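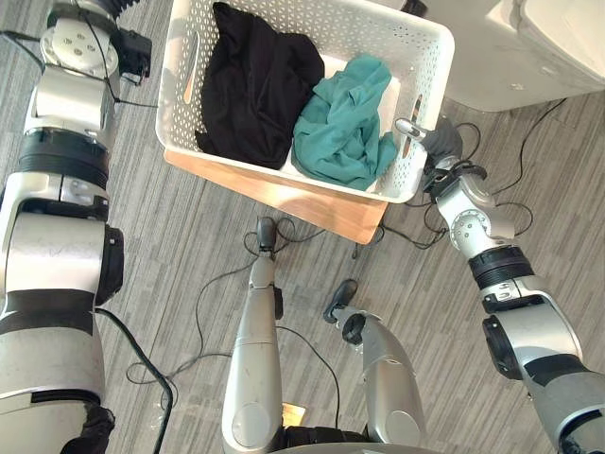
The laundry cell at Flakevden, right gripper at the rim of the basket. Picture: Plumness

PLUMNESS PUBLISHES ITS LAUNDRY ROBOT'S SERVICE BOOK, LOOSE CABLES AND ALL

Flakevden, July — Plumness, which builds and looks after household robots, has today made public the full set-up and service book for its two-armed laundry cell. It runs to 63 pages. A fair number of them concern cable.

The book covers one machine only, the cell at the company's Flakevden workshop, where a robot practises handling clothes in a plastic basket. It has been kept up by hand since the cell was first bolted together, and the company has resisted the urge to tidy the language. Page 9 reads, in full, "Do not trust the left wrist after lunch." A later note explains that the wrist was reading warm and drifting, and gives the cure: let it stand, home the arm, check the flange bolts, and start again.

"People ask to see the clever part," said Rommel Manalo, who runs maintenance at Flakevden. "I show them the torque wrench. They tend to ask if there's anything else."

The daily routine takes up the first chapter. Before power goes on, the technician walks round the cell and looks at every cable from the arm to the floor, moving each joint by hand through its full travel to see what pulls tight. The basket goes on its wooden stand, at whatever angle it lands, because customers will not be measuring theirs. Both grippers are then opened and closed on nothing, and after that on the basket rim, with the force held low. Only when the rim test passes does the robot get anywhere near a garment.

Gripper care has a chapter to itself. Fingertips are wiped after every session and examined for lint, which Plumness has found in places its drawings say do not exist. The fingers are replaced after 4000 closing cycles, whether or not they look tired. Black cloth sheds most visibly on the test bench and gets its own paragraph, written in a tone the company describes as firm.

Repairs are set out by joint, starting at the wrist and working back towards the shoulder. The most common fault is a connector that has worked its way half out, and the remedy is to push it in again and write down who did so. The second most common is a real fault, for which readers should allow 80 minutes and a clear bench.

Zeyu Lei, who leads the cell's engineering, said the decision to publish came after a visit from Sarmiento, the parts supplier, whose fitters asked for a copy and then sent it back with corrections.

"They were right about nearly all of it," Lei said. "We have kept our wording on the collar seals — they can have theirs in the second edition."

Hosico, which prints the workshop's manuals, has produced a wipe-clean version with a spiral spine. Plumness recommends this one to anybody who intends to use it near grease.

The book is free to download from the Plumness website. Visitors may see the cell being serviced at Flakevden on Friday from 2pm, and are asked to wear flat shoes and lift their feet.

ENDS

Press contact: Plumness press desk, Flakevden workshop. Printed copies on request.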